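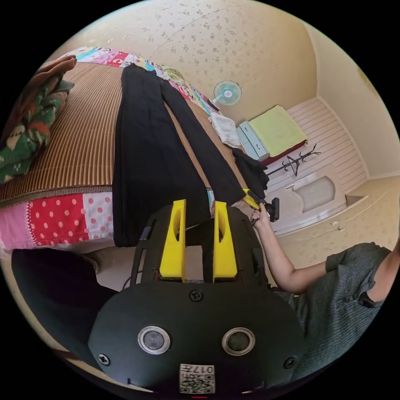 *2 min read*

**Saturday, dye bench, August**

Kettle on by 7, which is early for me, but I wanted the madder bath going before the room warmed up. I had left the roots soaking overnight in the big enamel pan and the water was already a lovely brick colour when I lifted the lid (I do get silly about this, every time). Brought it up very slowly and kept it well under a simmer. Last month's batch went brown on me and I'm fairly sure I let it get too hot while I was on the phone.

Skeins in today: the Skaswood wool, two of them, both mordanted with alum at 10 per cent of dry weight. I also put in a strip of the old cotton sheeting, mostly out of curiosity. Cotton takes so much more coaxing than wool and I didn't give it a tannin bath first, so I'm not expecting much more than a blush.

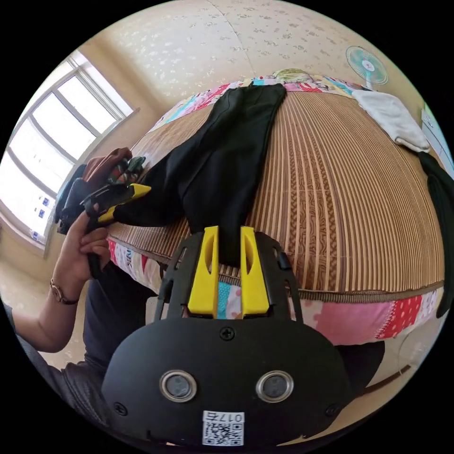 The wool took beautifully, anyway! A proper warm orange-red after an hour, and deeper again once I'd stirred in a pinch of chalk. Our tap water is soft and Vichien Yimyam has been telling me to add chalk since spring — I should have listened sooner. He learnt it from the Sadeghi notes, the ones with the tea stains, and if anyone has borrowed those, please could they find their way back to the shelf by the door.

The cotton came out a sort of tired salmon. I rather like it, but it isn't what I'd promised for the cushion backs, so that piece goes in the scrap box and I'll try again with oak gall first.

Still to do:

- rinse both skeins again tomorrow, cool water only
- save the bath for a paler second dip, jar it and label it
- weigh what's left of the madder (I started the sack with 2,000 g and it feels alarmingly light)
- ask Dumirent about the bigger pan, and whether the lid comes with it

Window left open a crack for the smell.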